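Bench notes > Phones and batteries > February

Tedance handset, second battery test

Picked up from the last entry. The replacement cell from Vukholm came in the morning mail. Label says 2922 mAh, same as the old one. Connector fits without bending the tab this time. Stuck it down with two strips of the thin adhesive and closed the back with clips only, no glue, so I can get in again.

First boot was normal. Battery page showed 76 percent out of the packet. I let it run down to shutoff before charging, screen at half brightness, Wi-Fi on, no SIM. The old cell used to die with plenty still showing on the meter. This one went down evenly and the phone gave its low battery warning before it quit.

Charged it back up on the 2 amp brick. The back cover got warm near the camera, no worse than the other Tedance on the shelf. Stopped using the long white cable partway through because the charging icon kept dropping out. Short cable held steady. Long cable is in the scrap bin.

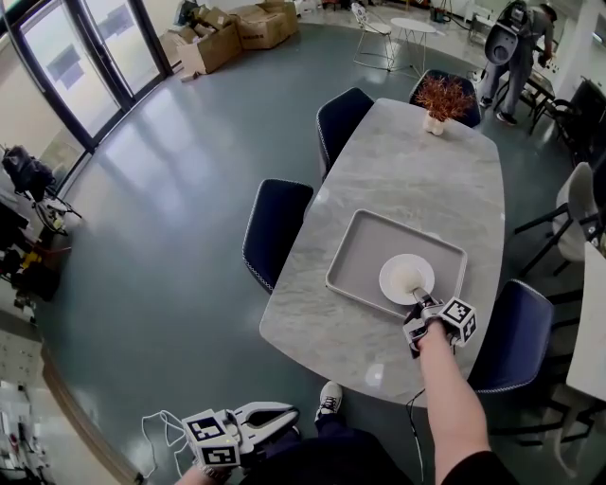 Does the battery meter need to be reset after a cell swap?

On this model a full run down and one unbroken charge to the top was enough. The meter had been jumping before the run down and was smooth after it. I didn't touch the service menu.

Second problem, the camera app. It still closes when switching from the rear lens to the front one. I had put this down to the weak battery, but it does the same thing on the new cell and on the charger, so that idea is finished. Things tried, in order:

- cleared the app's cache: no change
- cleared its data: worked once, then closed again
- safe mode: no change
- Plorkholm camera app instead of the stock one: switches fine, but the front picture comes out mirrored and I can't find a setting for it

If a different app can open the front lens, the part is probably good and the fault is in software. I reseated the front camera flex anyway while the back was off. The foam pad over it was flattened, so I put a new one on.

Software on the phone is the build it shipped with. There is an update waiting, but it wants more free space than there is. The owner has over 2000 photos on it and asked for all of them to be kept. Copied them to the bench drive and opened a handful from each folder to check. Did not delete anything from the phone yet.

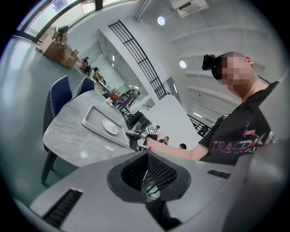
Precious Talavera wrote back that she had the same crash on two of these, and the update cured one of them. The other needed a factory reset after the update as well. She would do the update first and leave the reset until the owner agrees to it.

That is the plan, then. Message sent to the owner asking about the reset and whether the app logins are written down somewhere.

Small thing: the keyboard was set to Türkmen when it arrived and went back to English after I cleared the camera data. I don't see how those are connected. Changed it back.

Golnar Ghaffari has the heat mat until the tablet job is done. Need it back before gluing this cover down.

Left to do: free up space, run the update, test both lenses, overnight standby test with a SIM in, then glue. Order more of the foam pads, the bag is nearly empty.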